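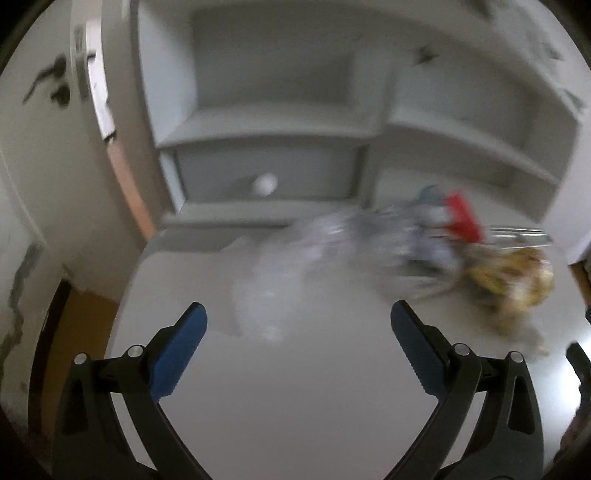 A reader in Skaton wrote to me after my last piece to say that if libraries want to charge for late books they should go ahead, and that she had paid her fines for years without complaint and thought the better of herself for it. Her letter was polite and she made her case well. I still think she is wrong.

Our branch at Nillell stopped charging in December. Before that, a late book cost 11 pence a day, with no upper limit for adults. The sums were small for most people. They were not small for a parent with six picture books out and a week of flu in the house. I know of one family who owed enough that they stopped coming, and the books stayed under a bed with the debt growing on paper.

The usual argument is that fines bring books back. I asked the branch for its own figures. In the last full year of charging it took in nearly 400 pounds. Against that you have to set the staff time spent at the desk arguing over whether a book went through the slot before closing, the printed letters and the postage. I doubt there was much left over.

Since the change, 98 old loans have come back. Some were falling apart and a few had been replaced long ago, but most went straight on the shelf. One was a local history of Athumani that had been out of print for years and was listed as lost.

My correspondent's stronger point is about fairness to the next borrower. If I keep a popular novel for two months, somebody else is waiting. I agree that this matters. The branch at Ilel deals with it by blocking new loans until the late book is returned or paid for, and that seems to me quite enough. It falls on everybody equally, whatever they earn, and it ends the moment the book is handed in. A fine carries on after the book is back.

She also says that people don't value what they get for nothing. I have never understood this. Borrowing was always free, and the fines were never a price for reading. We already pay for the library through our council tax, including those of us who haven't been inside one since school.

The county will look at the rule again next spring. I hope it leaves it alone and spends the meeting on opening hours. Nillell still shuts at 2 in the afternoon, before the schools are out.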